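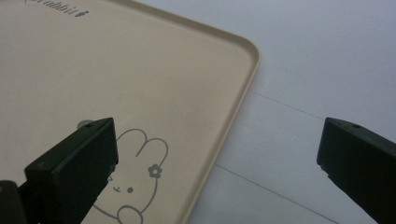
The Sovorell Number

Seema Vashisht had read the paper twice on the train and once more standing in the hallway at Makach, and she still did not believe the 16.

Sixteen percent better, the abstract said. Train the arm on people setting a table with grippers in their hands, and it beats the same arm trained by joystick. The method was called Sovorell, after nothing she could find. It rested on 300 recordings. Her bosses at Cemetti wanted to buy it by September.

"Better at what?" she asked.

Bhatia, who had written most of the paper and had the gray skin of someone who sleeps at his desk, said, "At setting the table."

"This table?"

"A table."

She looked at it. She had been in the room long enough to have stopped noticing the rails and the dark curtains. What she noticed now was how calm the man doing the work was. He held a gripper in each hand the way other people hold oven tongs, and he had a fork in the left one. 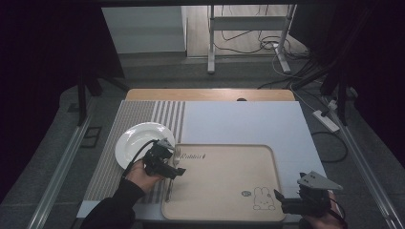

"How many forks has he dropped today?" she said.

"We throw those out."

"The forks?"

"The recordings." Bhatia rubbed his eyes. "If he drops it, the arm would learn to drop it."

"Or it would learn what to do next."

He didn't answer. She wrote that down, the not answering, and asked for the discards. He said they were kept on another drive. She said she had until five. He went to find the drive, and he was gone long enough for her to read the results table a fourth time and see that the joystick group had been given 115 recordings. Nothing in the text said why.

When he came back she put her finger on it.

"That's the older set," he said. "We scaled for it."

"Scaled how?"

"It's in the appendix."

"I read the appendix."
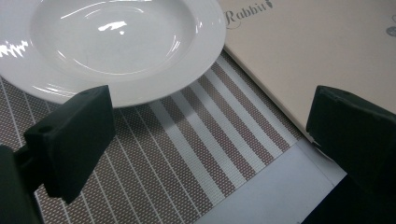 A percentage is a small thing to hang a purchase on, and she had watched Cemetti do it before, with a sorting machine that was wonderful until somebody changed the light bulbs. She asked Bhatia to open any recording he liked and stop it anywhere. He picked one from the gripper's own camera. Look at the plate, she told him. There was a hard white glare on the rim and another one down in the well. Would the arm know that plate under a dim lamp, with no shine on it at all? He said he thought so. She asked if he had tried. He said there had been a deadline.

"Run it in the kitchen," she said.

"Which kitchen?"

"You have a kitchen. I had coffee in it."

Bhatia laughed, then saw that she had already picked up her bag. The kitchen was down the hall, past the printers. It had one window, a round table with a bad leg, and a lamp that somebody's mother had given them.

"It won't be 16," he said.

"What will it be?"

He stood there with the drive in his hand. Behind him the man at the table had started over.

"Two," he said. "Maybe two."

She held the door for him.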